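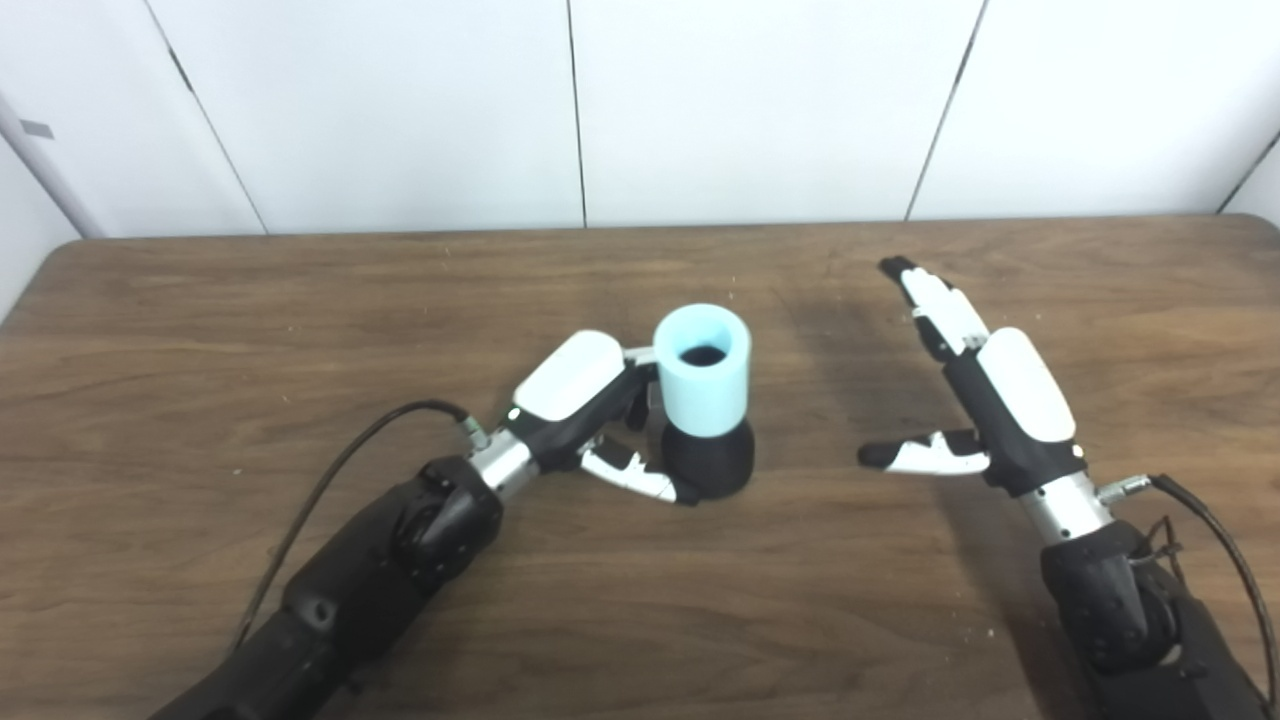 When do we find out who won the Ward 5 council seat for sure?
The county certifies the count in September, once the mail ballots with signature problems have been fixed or thrown out. Until then what you're seeing on the county site is the unofficial total, and right now that has Semple up by 19 votes.

Replies

trutgate_mom wrote:
Thank you!! I have been refreshing that page like a crazy person. 19 votes! My street alone could have swung that, and I know for a fact that half of them stayed home. Does a margin that small mean an automatic recount, or does Gunn have to ask for one?

dsatti wrote:
He has to ask, and he has to put up a deposit. Our charter only makes it automatic for a tie. (Danish Satti here, I worked the check-in desk at the Trutgate library, so please don't ask me who I voted for.)

porchlight400 wrote:
I think Kenneth Gunn should let it go. The man held that seat for 15 years and I voted for him most of those times, but he lost. Dragging the whole ward through a recount just makes everybody grumpier than they already are.

trutgate_mom wrote:
Oh come on, 19 votes is nothing. If it was my name on the ballot I'd want every one of them looked at again, and I voted for Greer!

porchlight400 wrote:
Looked at again by the same people with the same machines? What changes?

dsatti wrote:
It's a hand count if he asks for it, so it wouldn't be the machines. And different people do it, each side gets to send somebody to watch. I sat in on one for the school board and we moved two votes all day. Lunch was good though.

elindsay wrote:
Can we talk about why it was close in the first place? This ward has never been close. Gunn told everyone at the Vestari Hall meeting that the bus line was safe, and then he voted to cut it. My mother takes that bus to her eye doctor. She has his yard sign from last time folded up in the garage and she did not put it out.

porchlight400 wrote:
He voted for the budget, Evander. The bus was one line in it. There's a difference.

elindsay wrote:
Not to my mother there isn't.

reisinger_rd wrote:
I don't think it was the bus. Up at our end of the ward it was all about the Skonico lot and whether they get to put 400 apartments on it. Semple came to my door and said she'd want traffic numbers before she voted on anything. Gunn's people left a flyer in the hedge. I'm not even against the apartments, I just wanted to hear somebody say the word traffic.
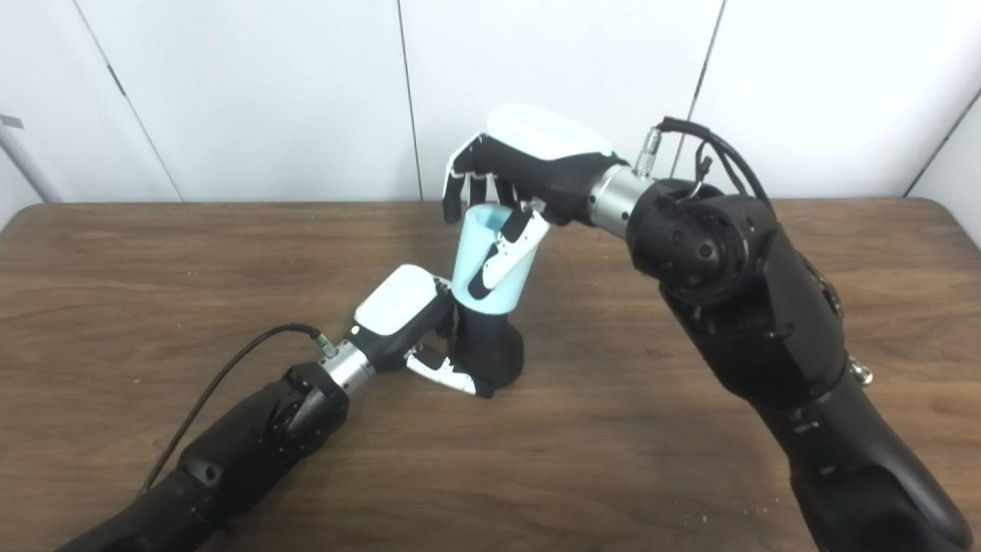 If you got a letter about your mail ballot

dsatti wrote:
Putting this under its own heading because I've had a few messages. If the county wrote to say your signature didn't match, your vote is not counted yet. Sign the form that came with the letter, put in a copy of your ID and take it to the clerk's counter. You can mail it too, but I'd walk it in. You have 5 days from when the letter reaches you.

trutgate_mom wrote:
My husband got one! His signature looks like a dropped noodle so I can't say I'm shocked. Can I take his form in for him? He works nights.

dsatti wrote:
You can carry it, he just has to be the one who signs it. Ask for Davina Aitken at the counter if she's in, she'll stamp your copy while you wait.

porchlight400 wrote:
And how many of those letters went out? If it's more than 19 then I take back some of what I said up there. Not all of it.

dsatti wrote:
I don't have that number. The clerk's office might give it to you if you call.

elindsay wrote:
Calling in the morning. I'll post whatever they tell me.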